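Home | News | Interviews | Shop Floor | Contact

Looking after the Velum

Szu-yu Chung keeps one machine going at Novov, the Velum arm, and mostly that means the cable. "Everyone asks about the gripper. I look at the cable first." Checks it every 4 hours of running. Last one got swapped at 356 hours — jacket worn thru near the wrist clamp.

Slack is the argument. Too tight and it pulls on the conector, she says. "I leave a loop. Then I move every joint, slowly, and watch it."
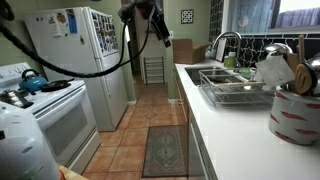 Spares

Two cables, one set of finger pads. "And my own hex keys."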